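Demonstration notes: what we changed in the two-arm collection routine
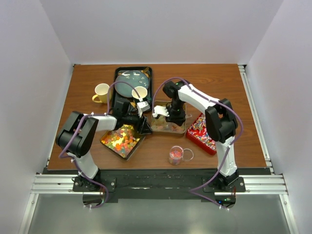 28 Apr 2018

The February issue ended with a promise to write up the teleoperation protocol once it had settled. It has settled enough. What follows covers the bimanual table only; the single-arm bench still runs the old procedure and will be converted when Kenna Geddes has finished with the current gripper wear test.

Some background for readers who joined the list recently. We collect demonstrations by remote control. An operator moves a pair of input handles, the two arms follow, and the joint positions, gripper openings and camera streams are logged together. A policy is then trained on those logs. We also have a hand-guided mode, in which the operator holds the arm by the forearm and pushes it through the motion. Both modes write the same file format, and until this year we mixed them freely.

Mixing turned out to be a poor idea. In hand-guided episodes the operator's hands and sleeves are in the camera view, and the arm follows paths that are comfortable for a person standing beside it. In remote episodes the view is clean and the paths are set by what the operator can see from the chair. A policy trained on both sets tended to hesitate near the container, where the two styles of approach differ most. Kalliopi Kelmendi split the data by mode and retrained on the remote episodes alone. The hesitation went down, though it did not go away. Hand guiding is now reserved for setting start poses and checking reach.

The task family

The present set is candy handling. Small candies are a cheap stand-in for the mixed small parts that the Clestard people asked about last year, and they have several properties we want. They vary in shape and color. Gummies deform under the fingertips, so the gripper can close well past first contact and still hold on. Hard pieces roll. A bear-shaped gummy has no good grasp axis when it lies on its side against others, and operators deal with this in different ways, all of which end up in the log.

The layout uses a metal tray of gummy bears, set at an angle to the table edge, a clear plastic container of mixed candies, a small glass jar with a lid that comes off, and a black serving tray with a plate on it toward the back. A mug, a cup and a printed tin are on the table as well. They serve as obstacles in some tasks and as targets in others. The clear container and the glass jar are both difficult for depth sensing, and that is the reason they were chosen. Readers who have tried the same thing with opaque bins should expect their success rates to drop when they switch.

The work divides into short tasks: pick from the metal tray and place in the jar, pick from the container and place on the plate, hold the jar with one gripper while filling it with the other, and fit the lid. The lid task is the only one that strictly needs both arms. For the others the operator decides, and we log the decision without correcting it.

Episode count and rejection

The target for the first block was 1000 episodes on the left-to-right transfers and another 1000 on the tasks that involve the jar. The first block is complete. The second stands at 564 accepted episodes as of this issue. Rejected episodes are kept in a separate directory and are not included in that figure.

An episode is rejected for any of the following:

A dropped camera stream, even a short one.
A protective stop on either arm.
The operator releasing the handles before the arms are back at the start pose.
A mismatch between the task label and the task performed.

An episode is not rejected for a dropped candy. This was argued over at some length. The earlier rule threw out every drop, and the resulting policy had no idea what to do when a piece slid out of the fingers. It would carry on to the jar, open the gripper over it, and go home. Under the new rule the operator recovers if the piece is within reach and ends the episode with a failure flag if it is not. Recoveries are tagged by segment, so they can be weighted up or down in training.

Operator procedure

Sessions are now capped at seven tasks before a break. Path length was creeping up late in long sessions, and the gripper was being closed harder than needed. Both effects show clearly in the logs if you plot them against time in the chair.

New operators start with one arm. The second set of handles stays parked until the first arm can be driven to the container rim and held there without visible tremor. After that they practice with both arms and no candy. The usual beginner's error is to watch one gripper and let the other drift, and the drift tends to be downward. We lowered the speed limit for the practice profile for that reason and left the production profile alone.

Operators are asked to do four things consistently:

Approach from above unless the piece is against a wall of the container.
Stop before contact, then close. Do not close while descending.
Keep the idle gripper open and clear of the middle of the table.
Finish at the start pose with both grippers open.

The second item matters most for the logs. When descent and closing overlap, the policy learns to close on a timer tied to height, and it then fails as soon as the level of candy in the container changes. Kalliopi found this by refilling the container between evaluation runs. The policy had been closing at the height of the old surface.

Scaling between the handles and the arms is fixed at one value for everyone. We used to let operators set their own. It made people faster and made the data harder to use, and the time saved was small.

Cell and cabling

The table sits between three plain white walls. They keep people walking past out of the background, and they even out the light. Before the walls went up, the same motion recorded in the morning and in the afternoon gave noticeably different images, and the candy colors suffered most — yellow and orange were nearly inseparable by late afternoon.

The arms are mounted at the near edge on a black plate, one on each side, with an aluminum rail across the front. Mounting at the edge leaves the tabletop free but puts both elbows over the operator's side of the cell. Reach to the serving tray is adequate. Reach to the back corners is poor, and objects should not be placed there. The overlap region in the center is where the arms can collide, and the software keeps a minimum distance between the wrists. Operators feel this as a soft stop in the handles.

Each arm carries a purple cable that loops over the elbow to the wrist. Leave the slack as it is. Kenna tried tying the cable close to the links in February and it pulled at the wrist connector when the forearm was folded back. A high loop looks untidy and occasionally passes in front of the overhead view, but it has not caused a stop since it was restored. If you see a loop touching anything on the table, pause the session and re-dress it before the next episode. Do not do this with the arms enabled.

Resetting the table

Reset takes more time than the demonstrations do, and we have not found a good way around it. The present rule is to randomize the positions of the jar and container within marked limits every episode and to move the larger items every tenth. The metal tray should be turned by a visible amount each time. An early batch had it square to the edge throughout, and the policy trained on that batch would reach for the tray's old corner no matter where the tray was.

Candy is replaced when it gets dusty or when the gummies begin to stick together. Sticky gummies come up in pairs, and the label for a single pick is then wrong. Wipe the fingertips at the same time. Sugar builds up on them and changes the release, particularly over the jar, where a piece that hangs on for a moment lands on the rim. Candy that has been on the table is not for eating.

Software

The recorder has been moved to the Pullent branch. Users will notice two changes. Time stamps now come from a single clock, so the offset file is no longer required, and the gripper opening is stored as measured and as commanded. The difference between those two channels is the closest thing we have to a contact signal on this hardware, and for gummies it is surprisingly usable. Older files can be converted, but the commanded channel will be empty.

The viewer from the Wenditz project still works with the new files, provided that the camera names are left at their defaults. Anyone who has renamed cameras in a local configuration will get a blank panel and no error message. A fix is planned.

Open items

Jar lid: the fit succeeds when the lid starts flat on the table and mostly fails when it starts leaning on something. We need more demonstrations of the second kind. Operators avoid them.

Grasp labels: the Vidal scheme has a category for pinch and one for scoop, and several operators have developed something in between for the clear container. Suggestions for a third category should go to Kalliopi before the next block starts.

Left and right balance: most of the accepted jar episodes use the right arm for the pick. A prompt that assigns the arm at the start of each episode is being tested on the spare station.

Accepted episodes from the first block are on the shared drive under the usual path, with the rejection log beside them. The second block will be released when it is complete and not before, so please stop copying it from the recorder.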